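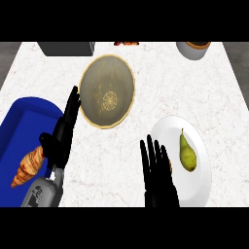
The practice counter in the simulator, with the croissant on the blue tray and the pear on the plate.

Home About Archive Bread Work Contact
Search this blog Go

24/01/2018

I've had a few emails asking how things are going at the kitchen since the robot news, so I'm putting it all in one post.

For anyone new, I work the early shift at Savutberg, which makes breakfast trays for offices and a couple of hospitals. I've been there nine years. Most of those years I stood on the tray line putting a pastry, a piece of fruit and whatever else the order called for in the right place. On a normal morning we send out 313 trays. On a bad one it's more, and somebody's back goes out.

Last May the company signed up with Tanguy to bring in a two-handed robot for part of that line. It isn't on the floor yet. What we have is the simulator, which runs on a computer in the old break room, and that's where the picture at the top comes from. You get the robot's view, looking down past its own two black hands at a white counter. A croissant, a pear, a bowl with a gold pattern in it. Our real trays look nothing like that, but the Tanguy people say the shapes are what matter at this stage.

My job three mornings a week is to sit there and drive the hands. You wear gloves and a headset and move a croissant from the tray to the bowl, or a pear off the plate, and then the computer resets and you do it over. They want 100 good runs per person per week. A run is good if you don't drop anything, don't knock the bowl and don't squeeze through the food. The first week I got 41. The croissant is harder than the pear. With the pear you can get your fingers around the fat part. The croissant I kept pushing along the tray with my thumb.

It's odd work. You can't feel anything, so you learn to watch the fingertips. Twelve years of handling pastry (I was at a bakery before this) and I was worse at it than Evie Wainwright, who is 22 and came over from dispatch. She had her 100 by the second week. She says to stop thinking about the food and think about where the wrist goes. That did help some.

What has changed for the rest of the line is mostly the schedule. There were eight of us on trays and now there are six on any given morning, with two in the break room. The six are doing the work of eight. Dennis Whiteley, our shift lead, asked for a temp to cover and was told it would be looked at after the trial. He put it in writing, which I appreciated. The break room moved to the end of the hallway by the freezer and it's cold, so people eat in their cars.

Pay stayed the same. They gave those of us on the simulator a one-time payment of $3800, half up front and half when the trial ends. The people who weren't picked got nothing and they know what we got. That has caused more bad feeling than the robot has. I'd have split it differently, or put something on everyone's hourly rate, and I said so at the meeting.

The question everybody asks me is whether I'm training my replacement. I asked the plant manager the same thing. The answer was that no one on the current tray line will be let go this year, and that when people leave they may not be replaced. So I take that to mean fewer of us over time. Two of the older women on the line plan to retire anyway. For someone Evie's age it's a different matter, and she has already asked Tanguy about training for the maintenance side.

As for me, my shoulder is better than it has been in years. Sitting down for three mornings out of five did that. My eyes are worse by the end of a session and I get a headache if I skip the ten-minute break. I miss talking to people. You can't hold a conversation with the headset on.

The real machine is supposed to arrive in the spring and start on fruit only. Pastry comes later, if it comes. They had a similar setup at the Vunen plant and I'm told fruit took longer than planned there too. I'll write again once it's bolted down and I've seen it work next to people.

I still owe you the rye recipe. It's half typed up.

Recent posts
The Sosis order and why we ran out of lids
Cold start: getting to work at 4 a.m. in January
Shoes for standing all day, part two
My sourdough after a month in the fridge
What goes on a hospital breakfast tray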